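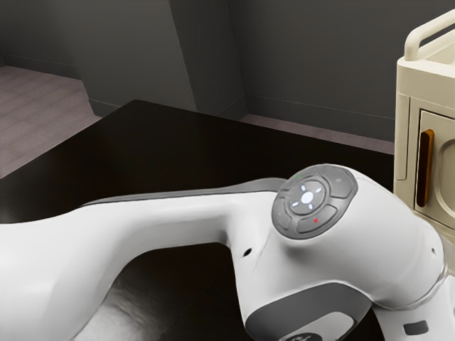

Drillorden Annex, second floor, storage and furniture check, 11/1/18. Inspector: Divina Lagman. I used the Macapagal form again and still doubt that half its questions tell anyone whether a room is safe. Item 3, for instance, wants every portable cabinet "secured", and a cream-colored one with a carrying handle on top and a door on its side can be secured in the morning and carried off by lunch. I wrote "see comments" and moved on.

1. Exit doors open fully – Yes. The east one sticks. It stuck in July too.

2. Hallway width at least 42 inches – Yes, with the chairs pushed in. I don't believe they stay pushed in.

3. Portable cabinets secured – See above.

4. Shelf load labels posted – Partly. Labels say 400 pounds. The Wuvow manual for the same shelves gives no figure at all, so I'd like to know who picked that one.

5. Extinguishers tagged – 2 tagged, one tag unreadable. FAIL.

6. Emergency lights tested – Log says yes. Same pen and same initials for every month. Retest with me present.

7. Floor free of trip hazards – Pass, apart from the carpet edge outside 588. Tape is not a repair.

8. Wall anchors on tall shelving – Jandenum says they were installed. I could reach only the end unit, and that one was tight. Rest not verified.

Recheck items 1, 5, 6 and 8. Please don't send me another email saying "resolved" without a work order attached.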